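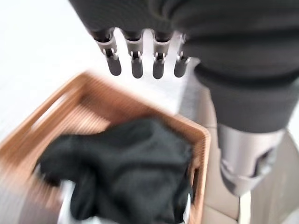 Proyecto Arine, informe de avance. 9/29/26

Puesta a punto del robot de dos brazos que coge ropa de una cesta y la extiende sobre la cama. Manos de varios dedos, controladora Hirno. Resumo lo hecho, faltan las tablas (van en el anexo).

## Montaje

- Revisar apriete de las juntas, de la muñeca hacia el hombro. Una floja en el brazo izquierdo, apretada.
- Cables: dejar bucle suficiente. Con el brazo derecho estirado sobre la cama el bucle corto tiraba del conector, ahora tiene 40 cm.
- Cesta delante de la base de la cama, cerca de los pies del robot. Si se mueve hay que repetir la calibracion del alcance.

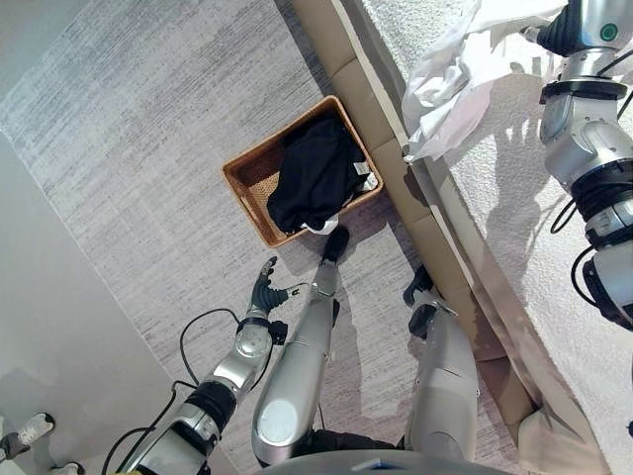 ## Calibración

Cero de cada dedo con la mano abierta y sin carga. Después cerrar despacio hasta notar contacto y guardar el valor. El umbral de fábrica (155) era demasiado alto para tela fina, lo bajamos a 110 y agarra mejor, aunque con prendas gruesas se escapa alguna vez.

Prueba con las dos manos: una prenda blanca sujeta entre ambas pinzas encima de la cama, brazo derecho arriba y el izquierdo en la parte baja. Si los dos brazos tiran a la vez salta la protección de par, asi que primero se mueve uno y luego el otro.
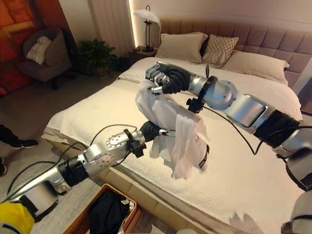

Trorell contestó por correo que no conviene bajar más el umbral sin repetir antes el cero en caliente, y que la deriva de los dedos se nota sobre todo en la primera media hora. Lo hicimos así, el cero se repite tras el calentamiento.

## Mantenimiento

1. Mirar la funda y las yemas antes de cada sesión. Pelusa fuera, con paño seco.
2. Comprobar el pellizco con tela clara: los pliegues tienen que juntarse en el punto de agarre.

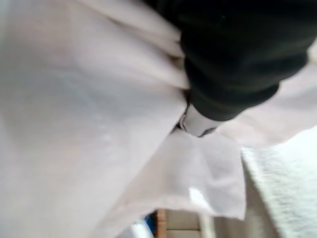
3. Cada 1000 ciclos, engrase de las articulaciones y copia de los parámetros. Llevamos casi 1000, toca ya.
4. Apuntar cualquier parada en el cuaderno, con hora y codigo de error.

## Pendiente

Fundas de repuesto, pedidas a Sakamoto, sin fecha. Separar umbral por tipo de prenda. La memoria final se entrega en enero.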